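Setting up a cloth pinch on the Plement arm

Posted by Ona Navickas, Jul 6, 2024
Applies to: Plement arm, two-finger gripper, Veris driver board, wrist camera

This page covers picking up a crumpled garment from a flat table with a parallel pinch. It assumes the arm is assembled, homed and bolted down, and that you can jog it from the Soriano console. If the fingers don't yet move together, go back to the linkage page first.

Rigid parts forgive a lot. If the gripper comes in a little high on a block, it still gets the block. On a T-shirt the same error closes the fingers on air, and a little low drives the tips into the table. Most of the work below is about height.

Before you start

Turn the servo torque limit down to the lowest value that still moves the fingers. Leave it there until step 4. Keep the emergency stop within reach and clear the table of everything except the garment.

Use a medium-weight knit for setup. Thin synthetic shirts slide out of the pads and give you two problems to sort out at the same time. Heather gray is a good color on a white tabletop. Black fabric is a poor choice with black fingers if you plan to use the wrist camera for segmentation later.

Step 1. Record the finger positions

Open the gripper by hand with torque off and read the encoder in the console. On our unit fully open is 2,430. Push the fingers together until the pads touch with nothing between them and read it again. Ours gives 783. Yours will differ, depending on which spline tooth the horn went on.

Enter both values in gripper.conf as open_pos and touch_pos. Don't use touch_pos as the close target. The servo will hold stall current against the pads and heat up.

Step 2. Set the approach width

A fully open gripper gathers too much cloth, and the fold tends to roll out sideways as the pads close. Set approach_pos to something in the middle. We use 1,124 for T-shirts. Sweatshirts need more width, so raise the number in small steps and test each one.

Step 3. Find the table

Remove the garment. Jog down over the middle of the work area until a strip of printer paper under the fingertips starts to drag. Store that Z value as table_z. Repeat near each corner. If the readings disagree by more than the thickness of the paper stack you would be happy to hit, shim the base plate before going on. Rasmus Lūse wrote a plane-fit script that corrects for tilt in software, and it works, but it also hides a loose base bolt very effectively. Tighten the bolts first.

Put the same measurement on the maintenance list. Our table_z moved over the winter and we only checked it in January, after a month of missed picks.

Step 4. Close on fabric

Lay the garment down and crumple it a bit. A shirt that has been smoothed flat is the hardest case, so leave it for last.

Start the approach 30 mm above table_z and come straight down at the slow jog rate. Stop when the pads press the cloth lightly. The fabric between the tips should bulge up slightly before you close. Now close slowly. The pads drag the two sides of the cloth together and a fold forms in the gap.

If the tips slide over the surface and no fold forms, go lower by a small amount or raise the torque limit one notch. Change one of them, then retest.

If the fold forms and drops out at lift, the pads are too smooth. Scuff them with medium sandpaper, or glue on a strip of thin rubber. Redo step 1 after adding rubber. The touch position will have changed.

If the whole garment skates across the table, the approach is not vertical. Check the wrist pitch.

Step 5. Pick the grasp point

Any raised ridge near the middle of the garment will do for plain lifting. Stay off thick seams, and off large prints if you have a choice. Heavy screen ink stiffens the knit, and a fold that has to form across it comes out shallow. Gripping close to lettering is fine as long as the fold itself is in bare fabric.

Hems are for the unfolding routine, which needs an edge. Leave them alone here.

The camera rotation doesn't have to match the garment. Fingers set at a diagonal to the hem work as well as square ones for this pick. What matters is the ridge direction: close across the ridge, so that one pad is on each side of it. Closing along the ridge flattens it.

Step 6. Check from the wrist view

Open the wrist stream in the Temero viewer and run the pick at quarter speed. Both fingertip pads should be in view, roughly symmetric about the center, with the target between them. If one sits clearly lower than the other, the camera bracket has rotated. Loosen the two clamp screws, correct it and repeat the hand-eye calibration.

Focus the lens at fingertip distance. Parts of the arm close to the lens will be blurred at that setting, and the outer table softens too. Leave it. Shadows from the gripper on a white table are the larger problem, as the segmentation mask will sometimes include them. A second lamp on the opposite side helps more than adjusting thresholds.

Pause the routine with the pads closing and look at the fold before you allow the lift. It should stand up as a small peak between the tips, with creases running outward from it.
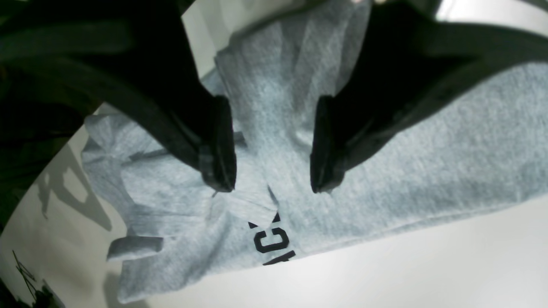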